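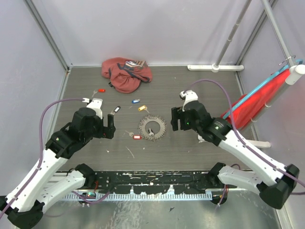

Reading time: 1 minute

Home Workshop Basics, Handout 2: Small Things in the Shop
Irina Munteanu

Welcome back, everyone! Before we get to cutting anything, I'd like us to spend a little while on the small stuff – keys, tags, spare blades – as it's the small stuff that wanders off.

A saw blade with a key sitting in its center hole is a sight I know well from my own bench, and I'd love for us all to do better. Blades go flat in a sleeve or hang on a peg, teeth covered. Keys go on a hook by the door, each with its own tag. The red kind with a white label window is a favorite of mine (write in pencil, so you can change your mind later).

For next time, please bring one drawer's worth of odds and ends from home, and we'll sort them together.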